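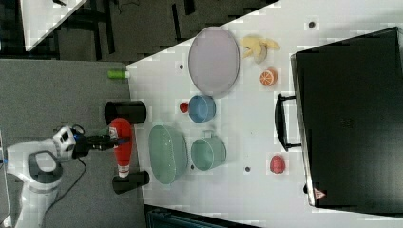

How I Clean Out a Kitchen Cabinet in One Morning

I put off the cabinet under my sink for most of the winter, and then one day in February a bottle of drain cleaner fell on my foot and that settled it. The whole job took me a morning, with a coffee break in the middle (okay, two). I've done every cabinet in the kitchen the same way since then, so I figured I'd write it down.

What you need

A bucket, dish soap, a couple of old towels, a trash bag, a flashlight and a roll of shelf liner. I used the ribbed kind from Hindness, which cost me 9 dollars and did two cabinets with a strip left over. Baking soda if it smells under there. Mine did!

Step 1: Get everything out

And I mean everything, even the stuff wedged behind the pipe. Spread a towel on the floor first so you're not scraping crud into the tile later. Keep cleaners on one side and anything that touches food on the other. If you have kids or a dog, put the cleaners up on the counter.

Step 2: Look at the pipes

Get the flashlight and run a dry paper towel along every joint. If it comes away damp, stop and deal with that before you line anything. I had a slow drip at the trap, and my neighbor Senad Hodžić came over and tightened the slip nut by hand in less time than it took me to find my wrench. Don't crank on those plastic nuts, they crack.

Step 3: Wash, then wait

Warm water, a squirt of soap, wring the rag out well. Start at the back and come forward. Then leave the doors open for 40 minutes, longer if it's humid. I rushed this on my first cabinet and the liner bubbled up along one side, and it still bugs me every time I reach in for the sponges.

Step 4: Sort the pile

Old cleaners go in a box for the hazardous waste drop-off (look up your town's rules, mine takes them year round). Never pour two half bottles together to save space. With the kitchen stuff I'm pretty harsh. If I forgot I owned it, out it goes. Plastic dishes and strainers can go in a bin for the kids, who will get more use out of them than you did.

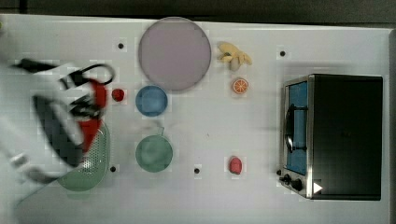 Play food, toy dishes and a green colander on a white tabletop.

Step 5: Cut the liner

Measure the floor of the cabinet twice. Cut it a hair short on the sides so it lies flat, and snip a slit from the back edge for the pipe. A butter knife is great for pushing it into the corners.

Step 6: Put back less

Tall bottles in back, daily stuff up front. I bought a Vultmont turntable for the sprays and I love it, but an old cake pan would catch drips just as well. Leave some room around the shutoff valves so you can grab them in a hurry.

Next up is the pantry, and I'm already dreading the spice shelf.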